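Toft Center Brings Its Old Toy Blocks Back Into Use

The Toft Community Learning Center will open a block-building corner in February, using a set of painted blocks that had been in storage since the center moved to Grirnholm. The corner is intended for families with children in preschool and the first years of elementary school.

The blocks came to light when Fionnuala Duggan, who manages the center's play collection, was preparing the annual inventory. They had been packed with costumes from the former drama room and did not appear on any current list. Staff agreed that they should be sorted and returned to use in time for the spring program.

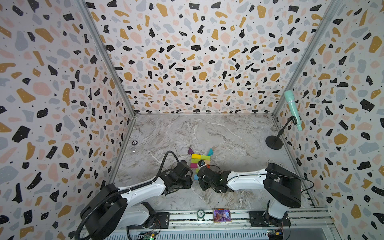
Well-Used Pieces Will Stay

The center considered repainting the blocks and decided against it. The yellow, lime green and magenta pieces all show marks from handling, with dark specks on the faces and chips along some of the magenta edges. "Children do not mind a scuffed block," said Ms. Duggan. "We looked for splinters and sharp corners, and we are content with what we found."

Pieces judged unsuitable for younger children will be set aside for the craft room, where they can be used for printing and rubbing.

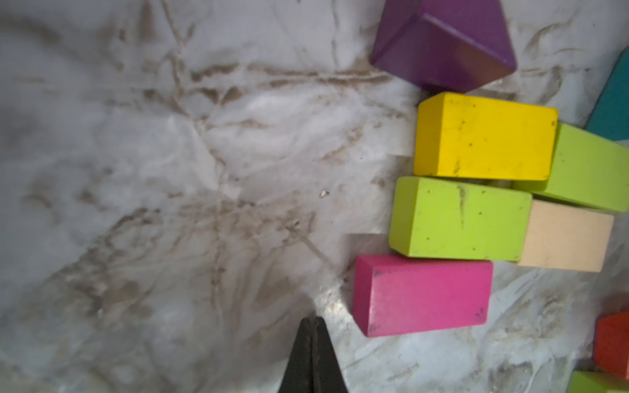 Rectangular blocks in several colors, with a purple triangular prism.

Although most of the interest has been in the brighter colors, the collection also includes plain wood. Muireann Noonan, who leads the early learning program, has asked that unpainted pieces be kept with the others - she plans to use them in sessions on texture and grain. Triangular blocks, among them a teal one, will serve as roofs and ramps in the first building activities.

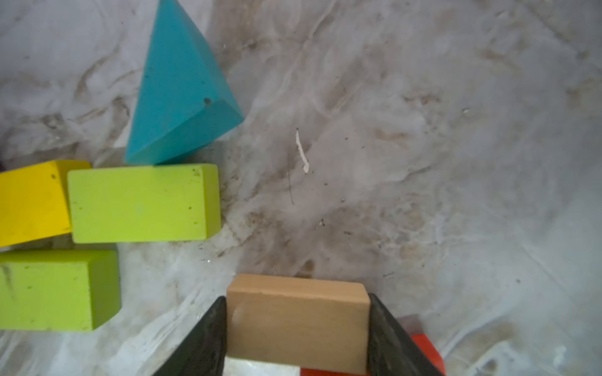
Opening Hours and Sessions

The block corner will be open in the afternoon until 3 p.m. Guided sessions will be limited to 15 children, and each child must be accompanied by an adult. There is no charge, but places should be reserved at the front desk.

A grant of $200 from the Dristano Fund will pay for low shelving and a washable floor mat. Donations of wooden blocks in sound condition are also welcome and may be left at the front desk during opening hours.
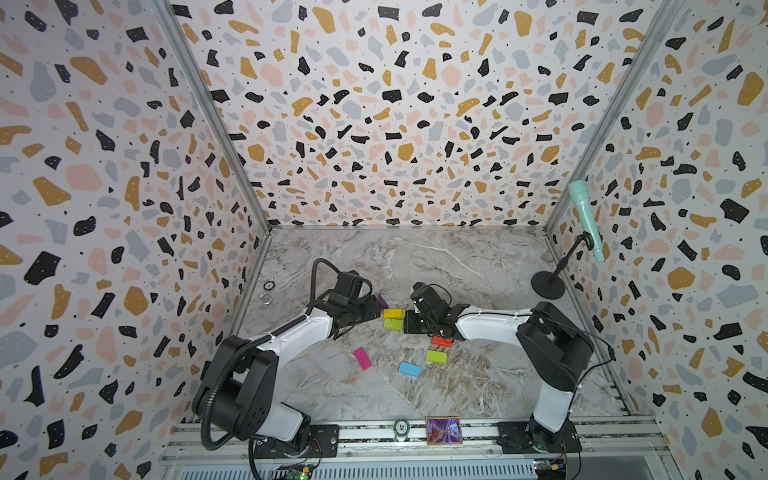

Purple, yellow, lime green and orange-red blocks on the marble-patterned surface.

Questions about guided sessions may be directed to Ms. Noonan at the center. Families who need step-free access are asked to use the Stinda Street entrance.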